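Home Office & Desk Life > General Chat

Do little motivational notes do anything for you or are they just clutter?

mudo_mornings
August 9, 2020

OK so I've been working from the spare bedroom since spring and my sister keeps telling me to put up notes to myself. Sticky notes on the monitor, a card on the bathroom mirror, that kind of thing. She swears by it. I tried one that said "drink water" and I stopped seeing it after 2 days, it turned into wallpaper. Does anybody here get any use out of them? And if you do, what do you write? I feel like a dope writing compliments to myself but maybe that's the part I should be working on.

pagoda_lamp
I love them!! I've got a dry erase board by the coffee maker and whoever is up first writes something on it (usually my husband, usually a pun, sometimes just the word "eggs"). The trick for me is changing it every day. If it's the same words all week my brain throws it out with the junk mail.

grumpus802
Going to be the bad guy here. I worked at Ekurance for 14 years and they had posters in every hallway. Eagles, sunsets, guys rowing a boat. We also hadn't had a raise since the year they put the posters up. So when I see a cheery slogan my shoulders go up around my ears. If you want to feel better about your job, close the laptop at five.

pagoda_lamp
Well sure, but that's a company talking at you. My husband writing "eggs" is a different animal.

tilly_on_major
Agree with pagoda. I think handwriting is the whole thing. A printed poster is for everybody, so it's for no one, but when a person got a marker out and wrote it, even crooked, I believe it a little more. I'm partial to the small framed whiteboards you can lean on something, red marker, one message and done. "You're amazing today" would do it for me. It's the "today" I like, it doesn't promise anything about tomorrow. 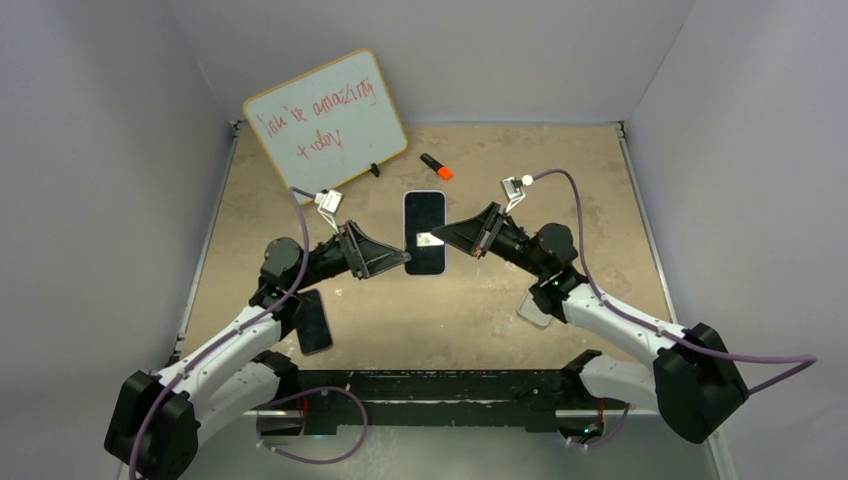
grumpus802 wrote back that "today" is exactly what bugs him, like what was I yesterday, a bum? And who decides? If I burned the toast and missed two calls I don't want the furniture grading me.

tilly_on_major
Ha! OK, yesterday you were also fine. I'll put it in writing if you want.

mudo_mornings
You two are making me laugh. So what about the self-compliment thing though? I live alone, there's no husband to write me puns. If I put up something nice, I know darn well who wrote it.

kettle_and_fog
I live alone too and what works for me is writing it the night before. By morning I've half forgotten and it's kind of like getting mail. Mine are boring: "call the dentist, you'll feel great after." I did call the dentist. It took me from December until last week, but I called.

pagoda_lamp
kettle that's adorable and I'm stealing it.

grumpus802
Fine, I'll admit to one. There's an index card in my toolbox that says "measure it again, dummy." Been there forever and it has saved me a lot of lumber. I don't call that motivation, I call it a warning label.

tilly_on_major
That's a note to yourself, grumpus. Welcome to the club.

mudo_mornings
Quick practical one, do the cheap markers ghost on those boards? I bought an Idix set and it leaves a pink shadow if I let it sit.

kettle_and_fog
Red is the worst for that in my house. Go over the old writing with fresh marker and wipe it right away, that gets most of it. Rubbing alcohol for the rest.

mudo_mornings
Trying it tonight. I'm going to write tomorrow's before bed and I'm not telling you what it says.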